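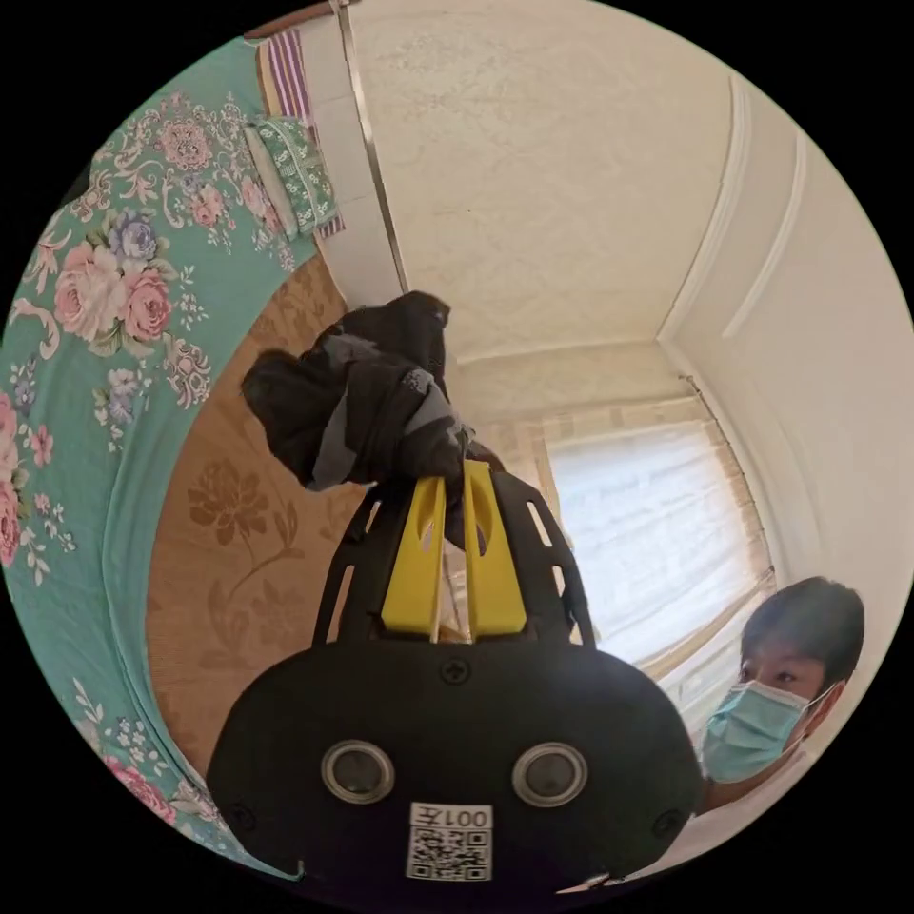
Folding dark T-shirts on the bed without ending up with a lumpy pile

I've been trying to fold everything on the bed this summer instead of on the kitchen table, and I love it — so much more room! The trouble is the soft stuff. A thin dark top goes into a bunch the minute I pick it up, and on a busy flowered sheet like my teal one with the roses I lose track of which bit is the sleeve and which is the hem. Towels are easy. Jeans are easy. It's the tops that beat me. 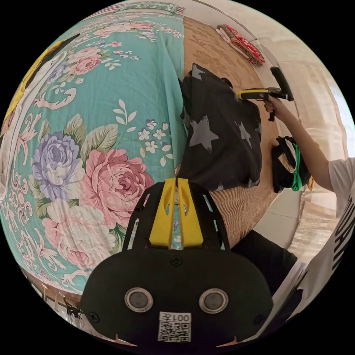

I did try one of those plastic folding boards (a Medve, 1299 at the shop in Udton, way too much) and it was fun for maybe 20 shirts, then the hinge went. So I'm back to doing it by hand and I'd really like to get good at it. Do you start from the collar or the hem? And does it matter what's under the shirt?
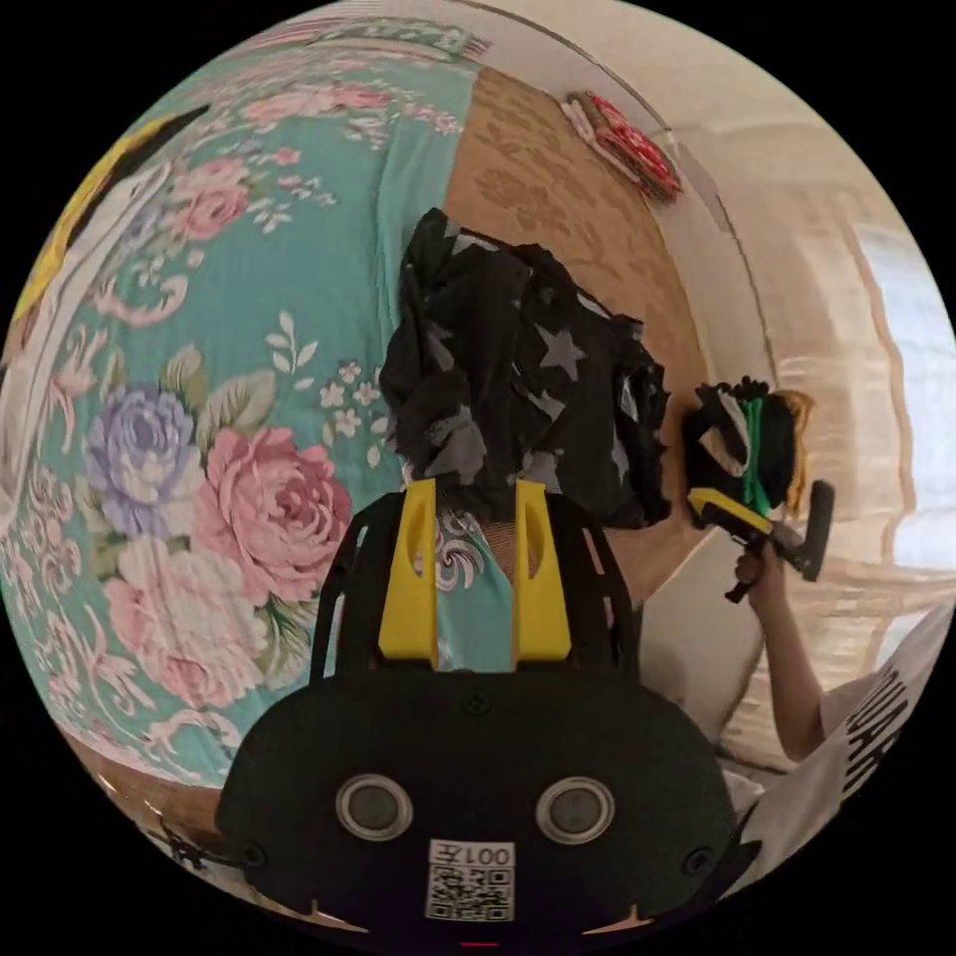 The star-print top, still in a bunch

Posted by Chinyere Ogunleye, Sunday, August 1, 2021

MatAndMangle
Oh, it matters a lot what's under it! Use a firm, flat surface if you've got one. I have a woven mat over half my bed and shirts lie so much better there than on the sheet. Lay the shirt face down, pull gently at both shoulders, then at the hem, and smooth from the middle out with your whole forearm. Sides in, sleeves back over, then up in thirds from the bottom. With a print you can use the pattern to find your way, stars on the outside means right side out. I do up to 400 pieces a month for a guest house in Sirport and I still enjoy it — a good flat stack makes my morning.

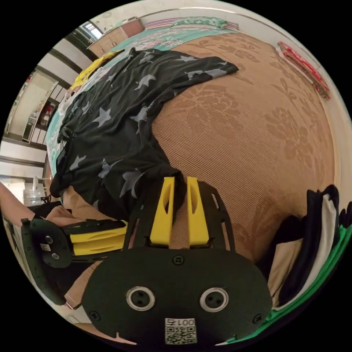

prader127 says collar first, always: pinch it at both shoulder seams, give one big shake and let it drop flat, and half the wrinkles are gone before you've made a single fold.

lindy_lou
i just roll mine. fits more in the drawer too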